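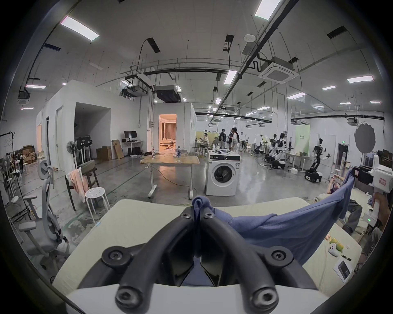

Sólveig Bergmann
Research Fellow, Domestic Space and Everyday Work

12 shares 3 comments

4.2 The bed as a work surface

Most guidance on laundry assumes a table. The booklets handed out with the Huletti flats show folding at a worktop 90 cm high, and the room plans place this worktop next to the machine. In our visits the worktop was seldom used in this way. Clothes and bedding were sorted, shaken out and folded on whatever broad, soft surface lay nearest, and in small homes this was nearly always a mattress.

Figure 3 gives a typical arrangement. A front-loading washing machine stands on the floor, with blue-and-white clothing piled on its lid, and a height-adjustable table is placed to its left. The table holds two water bottles. The cloth, a soft blue knit, is being handled over the mattress, held up at more than one point so that the middle sags between the holds. Such sagging matters in what follows. A knit gives under its own weight, and an edge that looks straight when held at two corners may not stay straight once it is put down.

Figure 3. Handling a blue knit cloth over a mattress, with the washing machine and table behind. Small items remain on the right-hand part of the mattress.

We asked people in the 28 households to tell us where each stage of the work was done. Their answers fell into a pattern which we describe as lift, spread and settle. Lifting was done wherever there was room for the arms. Spreading needed a surface at least as wide as the item. Settling – the last smoothing before the first fold – was the stage for which people most often chose the bed, and several said that a knit "stays put" there but slides on a varnished table.

The drawback is that a mattress is seldom clear. In Figure 3 a white game controller, a yellow-green plush toy, a small package and a printed leaflet share the surface with the work. We recorded small objects of this kind in most homes, and people dealt with them in different ways. Some moved everything to a chair first. Others folded in the free part and shifted things only when the cloth reached them. The second habit was the more common of the two, although it left less room for large items and led to more refolding. One respondent in the Rurkiser block kept a tray on the windowsill for whatever she found on the bed, and emptied it in the evening.

Chairs have their own place in this system. A dark wooden chair with a pink towel over it stands near the mattress in Figure 3, beside a white round stool and not far from a mesh office chair. In the interviews a chair back was named as a resting place for things that were neither clean enough to put away nor dirty enough to wash. Dlamini's scheme for sorting household textiles has no category for these items, and we have added one, coded as "waiting". It accounted for 5 of the 50 item groups in our list.

Seating also affects who takes part. Where there was somewhere to sit or lie close to the bed, a second person often joined in without getting up, taking a corner or an edge as it came within reach. Shared handling was quicker for sheets and blankets. For smaller knits it made little difference, and two respondents said it slowed them down.

The Lunis survey of 2000 treated the distance between machine and folding surface as the main measure of a good laundry layout. Our material suggests that the clear width of the surface should be recorded as well, along with its softness and what is usually left on it. The measurements for each household are set out in Section 4.3.

4 shares 0 comments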